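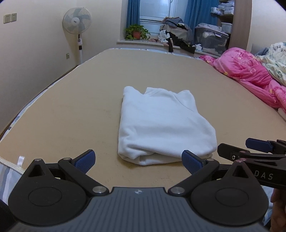

衣服の「しまい込み」と手放すきっかけについて
生活文化ゼミ 二年次プロジェクト報告

一 はじめに

衣替えの季節になるたび、去年も着なかった服をまた同じ引き出しに戻してしまう、という話がゼミの雑談で出たのが、この調査の始まりでした。捨てるほど傷んではいないし、人に譲るには少し気が引ける。そういう服がどの家にもずいぶん眠っているらしいのです。私自身も高校の頃のセーターをいまだに持っていて、他人事とは思えないまま半年ほど取り組むことになりました。

二 調査の方法

6月に学内でアンケート用紙を配り、224人から回答をいただきました。お昼休みの忙しい時間に足を止めてくださった皆さんには、本当に感謝しています。質問は、一年以上着ていない服があるか、なぜ手元に置いているか、どんなときに手放したか、の三つを中心にしました。そのあと、古着の回収と再販売をしている「Muststead」のお店に2回うかがい、持ち込みに来たお客さんからも少しずつお話を聞かせていただきました。

三 わかったこと

手元に置く理由でいちばん多かったのは「また着るかもしれない」でしたが、自由記述を読んでいくと、もう少し込み入った気持ちが見えてきます。祖母に買ってもらった、部活の遠征で着ていた、初めて自分のお金で買った。服そのものより、着ていた頃のことを惜しんでいるような書き方が目立ちました。値段の高さを挙げた人は、班の予想よりずっと少なめでした。

手放すきっかけは引っ越しが一番で、次が家族からの一言です。面白かったのは「たたみ直したとき」という回答が少なからずあったことで、広げて、袖をそろえて、もう一度たたむあいだに決心がつくのだそうです。お店でも似たお話を聞きました。きれいにたたんで持ってくる方ほど、一着ずつ思い出を話してから置いていかれるとのことです。

四 小さな試み

調査をふまえて、学生ラウンジに交換棚「Torer」を置いてみました。木の棚と金具で約1150円、残りは家にあった布で間に合わせたので、見た目はかなり素朴です。服には前の持ち主のひとことカードを付けられるようにしました。カード付きの服のほうが早くもらわれていく印象でしたが、日ごとの記録を途中で何度か付け忘れてしまい、はっきりした比較はできていません。ここは班全員の反省点です。

五 今後の課題

回答者が学生に偏っているので、子育て中の世帯や年配の方にも同じ質問をしてみたいと考えています。また、サイズの大きい冬物は棚にすぐ収まらなくなり、置き場所を学生課と相談しているところです。カードの文面は許可をいただいた分だけ、次の報告に資料として付ける予定です。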